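Gilport Hydrangea Stems, Pale Blue
Item 2611
Artificial flowers > Single stems > Hydrangea

A full, rounded artificial hydrangea head in pale blue on a long green stem, with green leaves attached. Sold by the stem in packs of 5. Stems can be bent by hand or shortened with wire cutters - please don't use scissors.

Four heads are enough for a low table arrangement. Lay them flat first, set a single dark red rose in the middle, and move the leaves until you like the outline. Then gather the stems and tie.

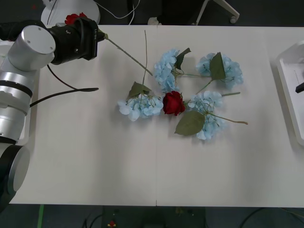
Catalog page 633

Red rose shown with the hydrangeas is not included in the pack. See Jakab Rose, Dark Red, sold singly.

The heads are packed flat and will look squashed when you open the box. Separate the florets with your fingers and leave the stems standing in a vase overnight. Dust with a soft dry brush. Keep out of direct sun, as the blue will fade in time. Indoor use only.

Also available in Cream and Dusty Pink. The Plandau green is discontinued.

Orders of 10 packs or more ship by the case. For case prices, write to Lucía Collado in the trade office. Orders placed by noon on Friday go out the same day.

Returns: unopened packs only.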